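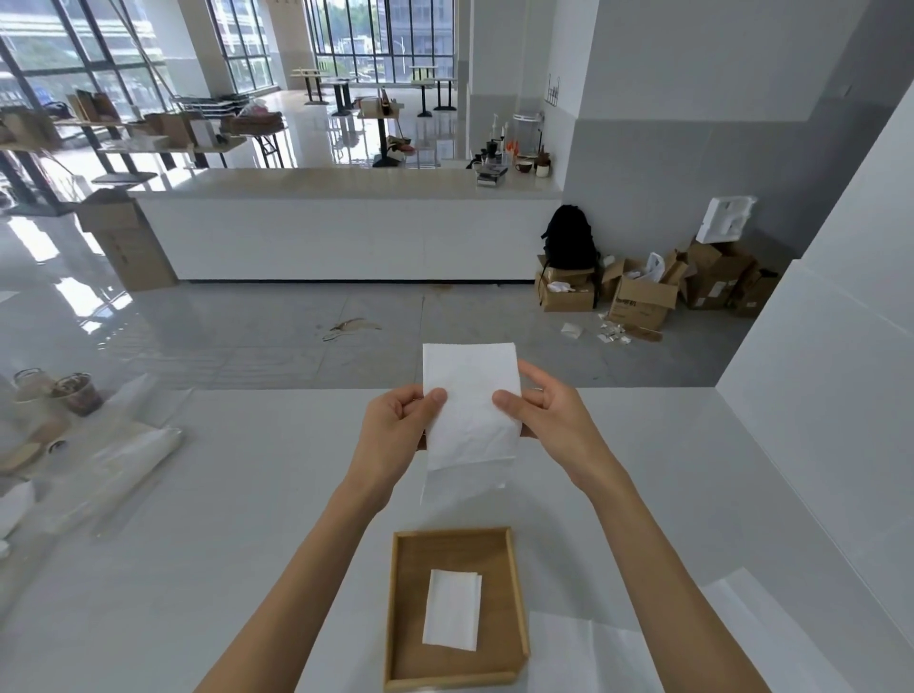

Photo: Prusier / Ginport sessions

People wanted to fold napkins (and plenty else) for a robot learning project

Prusier is looking for friendly, patient people to join our recording sessions at Ginport, starting with a first group now and a second one next September. If you have ever waited tables, packed orders, or simply set a nice table at home, you already know most of what we need.

You stand at a table wearing a small camera on your head and do ordinary jobs with your own two hands - folding paper napkins and laying them in a wooden tray, sorting cups, wiping down, that sort of thing. The recordings go into a collection we call Guvero, which our learning system studies to work out how everyday handling is done. Guvero holds 3788 examples so far and we would dearly love a lot more, from all kinds of hands.
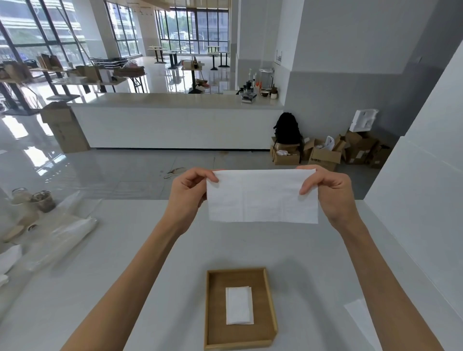
We don't mind if your folds are a bit crooked or if you're left-handed, and please don't practise beforehand. Go at your own speed, open one up and start again if you feel like it, and have a good stretch whenever your shoulders ask for one.

A session runs 2 hours and pays $50, with tea and coffee on us. You'll need to be 18 or older, comfortable standing, and happy to have your hands and forearms recorded. Short sleeves are best, and rings and watches should come off if they can. Glasses are fine.

To put your name down, write to the Rácz desk at Ginport with the subject line "Napkins" and tell us which days suit you - mornings fill up first, so do mention it if afternoons are possible. Bringing a friend is very welcome, as we can seat two people in the same time slot.

Posted 10/29/22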